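**Prewash or not? Wedding quilt, fabric is cut-ready and I'm a wreck (the good kind)**

**roos_segers** wrote, 3/8/20:

Hi everyone! Long-time reader, not much of a poster. My little brother is getting married and I'm making them a queen-size quilt, my first one bigger than a crib, and I am so excited I can hardly sleep. The pattern is Northern Window from the Brynjólfsdóttir book, the one with the long skinny strips that come together into stars. The fabric is Cilari cotton, 44 inches wide, in six blues and the deepest red you ever saw. I've been petting it for two weeks.

Here's where I'm stuck. Half my sewing friends say prewash everything. The other half say never ever. The red is what scares me, with all that white background right next to it. What would you do?
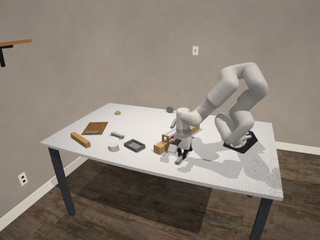
Also, if it matters, the background is a bleached muslin from Justis, and I already have the batting (80/20, no scrim). I'd like to start cutting soon so I have time to hand-quilt at least the border. Yes, I know. Let me dream!

---

**heinopaju** wrote:

Oh, that's a beautiful pattern! I made the lap size for my wife and she still steals it back from me.

Prewash. All of it, muslin too. Muslin shrinks more than you'd think, and if your red hasn't been washed you will be standing over that machine with your heart in your mouth the first time they launder it. Cold water, snip a little triangle off each corner so it doesn't fray into spaghetti, tumble it until it's barely damp, then iron. It's an afternoon and you get to handle every piece, so where's the hardship? 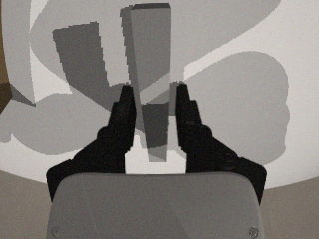
*Tall block between the two gripper fingers*

One thing, square up again after washing. The fold never comes back where it was. Mine was off by almost an inch and I didn't notice until my third strip had a bend in it like a boomerang.

---

**gopi_s** wrote:

Congratulations to your brother! Going to disagree with Heino here, in a friendly way :)

I haven't prewashed a quilt in years and I love the crinkle you get when it all shrinks together. Also, those long strips! Factory finish keeps them crisp. Wash it out and they stretch like taffy under the presser foot. I did a Northern Window with unwashed fabric and the points came out so sharp I called my sister to come look at them.

What I do is test the scary color. Cut a square of the red, put it in a glass of hot water with a drop of dish soap, leave it half an hour, lay it on a white paper towel. Clean towel, you're good. Pink towel, wash the red and leave the rest alone.

---

**heinopaju** wrote:

> Wash it out and they stretch like taffy

Starch, Gopinath! Starch! Two light coats, let it soak in before you press. My strips stood up on their own.

Agree on the glass test though. I'd do it either way.

---

**gopi_s** wrote:

So you wash the stiffness out and then you spray it back in? I rest my case.

(I do love your starch recipe for appliqué, to be fair.)
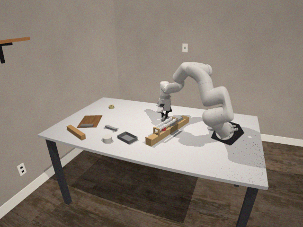 **Ljubica Kneževič**
*Moderator, Piecing & Quilting · 3568 posts*

What a happy thread! Roos, I've made this both ways, so let me muddy the water. The washed one is flatter and drapes like a dream. The unwashed one came out of its first bath a good bit smaller and all puffy, and that's the one everybody fights over on the couch. Please don't mix the two, though. Washed red sewn to unwashed muslin can pucker along the seams, so if the red fails Gopinath's test, I'd wash the muslin and blues as well.

Queen size is 275 strips, if I remember the chart right. Label your piles!! I use clothespins with the letter written on the flat side. And buy your piecing thread up front. I went through around 700 yards of Prorkus on the top alone and had to stop one row short.

---

**nrocha** wrote:

Just popping in to say color catchers. Throw three in with the first wash, whatever you decide. I pulled one out the color of bubble gum and the quilt was fine, I nearly kissed it.

How are you binding it, Roos? That red would be gorgeous cut on the bias.

---

**roos_segers** wrote:

You are all wonderful! I did the glass test while my soup was heating and the paper towel is... pink. Pale pink, but pink. So I'm going with Heino and Ljubica and washing everything, and Gopinath, I promise to make a crinkly one next. The blues are in the sink getting their corners snipped as I type.

Nuno, yes to red binding! I hadn't thought of bias. Does it eat up a lot more fabric? I've got just under a yard left over.
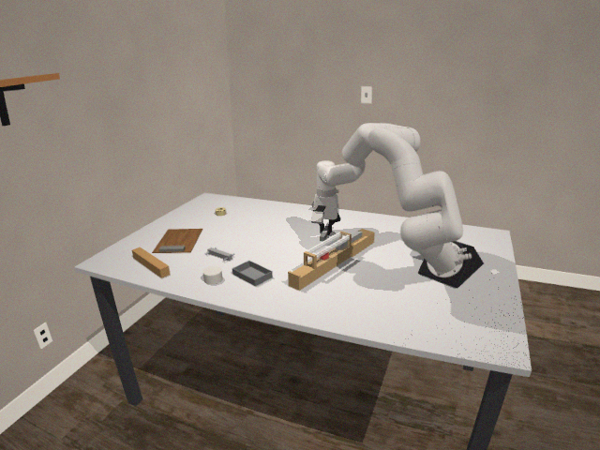 *Arm over the table, with the long wooden fixture*

---

**nrocha** wrote:

A yard is plenty if you cut it at two and a quarter and make one continuous tube. Start the binding halfway down a side and stay away from the corners. I'll dig out my notes tonight and put them in the binding thread so they don't get buried in here.

---

**gopi_s** wrote:

Pink! Okay, Heino wins this one. Post the stars when you've got the first row together, please, even if they're crooked.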